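Thursday, 8:40

Back on the Tikanell gear set. Frøydis had the box out on her bench since last week and wanted the space, so everything has moved to the table with the dark cloth. Keep the cloth on. The bare top shows every drip and the small parts skate off it.

Sorted the box first. Too many odd washers in there from the Kela job, which Arvid says he will take back. I put them in a jar with his name on it. The gears were mixed in with the spacers again — please use the divided tray, it is on the second shelf under the Eklund catalogues.

Wiped the gears down with a rag and a little solvent, then went round the teeth with a soft brush. Old grease had set hard in the roots on a couple of them. Brass brush left no marks but I went easy. Checked each bore against the 20 mm pin. All go on by hand. One is tighter than the others and has a slight burr at the edge of the bore, which I took off with the fine stone. Tuva wants to know if it was like that when it arrived. The packing slip from Bevgate (no. 2765) says nothing about it. I'll ask Eliseo, he signed for the parcel.

11:15

Layout for the trial fit. White disc goes down first as the base, gears on and next to it. Colour of the disc makes it easy to spot grit, so leave it white even if the next one comes in grey.

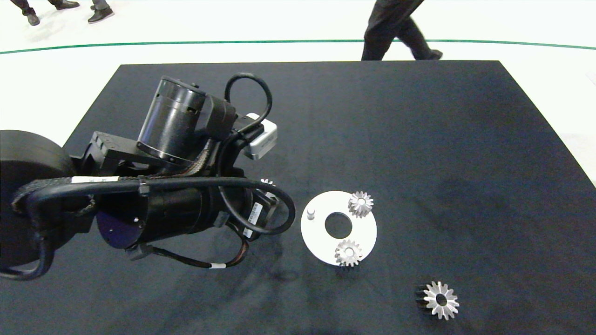

White disc and silver gears on the dark cloth, before trial fit.

Tried the gears together by hand after that. Mesh is fine at two of the three positions. At position 3 there is a tight spot once per turn, and it follows the gear I stoned, so the burr may not be the whole story. Put a dab of marking blue on it and left it for Ebbe to look at, he has a better eye for tooth wear than I do.

To do:
Order 200 g of the light grease, we are down to the end of the tub.
New label for the divided tray.
Ask Frøydis if she still needs the 20 mm pin or if it can live with the gear set.
Repeat position 3 with the gear flipped over.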